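Last updated 4 August 2019. Questions that are not answered on this page can be sent to Isauro Mendoza at the Ochoa service desk.

# Jumora Linen Service: Frequently Asked Questions

## Accounts and orders

**Who can open an account?**

Any business with a street address inside the Jumora delivery area. Hotels, clinics, restaurants and short-term rentals are the usual customers. Private households are served at the Ochoa counter only, at counter prices.

**Is there a minimum order?**

Yes. The minimum is 48 pieces per pickup. Napkins and washcloths count as half a piece each. Orders below the minimum are accepted but billed at the minimum.

**What is the difference between rental and customer-owned service?**

Under rental, the linen belongs to Jumora and is drawn from shared stock. You receive clean pieces of the same type and size, but you will not get the same individual pieces back. Under customer-owned service, your items are tagged, washed as a separate lot and returned to you. Customer-owned lots take one more working day.

**How do I change my standing order?**

Use form 2574, available at the counter or from your driver. Changes received before noon apply to the next pickup. A change made by phone must be followed by the form within two working days or the order reverts to its previous quantities.

## Fabric and washing

**Which fabrics do you accept?**

Cotton, polyester, cotton-polyester blends and linen. Wool and silk are accepted at the counter only. We do not accept leather, fur, rubber-backed mats or anything filled with down.

**What temperature do you use?**

White cotton sheets and towels are washed hot. Colored items and blends are washed warm. If a care label gives a lower limit, write it on the lot tag. We do not read individual labels on lots of more than 48 pieces.
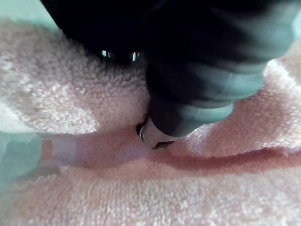 *Fingertip pressed into fabric.*

**Why do new cotton sheets come back smaller?**

Cotton yarn is under tension when it is woven. The first hot wash releases that tension and the sheet shortens, mostly in the length. Most of the change takes place in the first few washes. Buy fitted sheets with an allowance for this, or ask the supplier for preshrunk cloth.

**Do you use fabric softener?**

Not on towels. Softener leaves a coating on the loops and the towel takes up less water. It can be added to sheets and table linen on request; check box 2 on the lot tag.

**Can you remove every stain?**

No. Rust, hair dye, mildew and some sunscreens may be permanent. Stained pieces are washed a second time with a spotting agent. If the mark is still there, customer-owned pieces are returned in a marked bag and rental pieces are withdrawn.

Do not bleach stains yourself before pickup. Chlorine bleach sets some sunscreen stains and weakens the cloth.

## Pickup and delivery

**Which areas are covered?**

Ochoa, Dernuro and the Pluko road as far as the bridge. Dernuro addresses are served by the afternoon truck only.

**How should soiled linen be bagged?**

In the bags supplied, tied, with one type of item per bag. Keep kitchen linen apart from bed linen. Clinics must use the sealed liner and attach the yellow tag. Bags without a tag are held at the plant until the sender is identified.

**What happens if I miss a pickup?**

The driver leaves a card. Call the service desk to be added to the next route. No charge applies to the first missed pickup in a quarter.

## Loss, damage and billing

**How is lost rental linen charged?**

Stock is reconciled every January. Each missing piece is charged at the replacement price on your rate sheet, less any allowance for normal wear.

**Do you pay for damage to customer-owned items?**

Yes, if the damage happened at the plant and is reported within two working days of delivery. Payment is limited to 700 per lot. Keep the lot tag; claims without it cannot be processed.

**Can I cancel a rental contract early?**

Yes, with one full billing period of notice in writing. All rental pieces must be returned, clean or soiled, before the final invoice is issued.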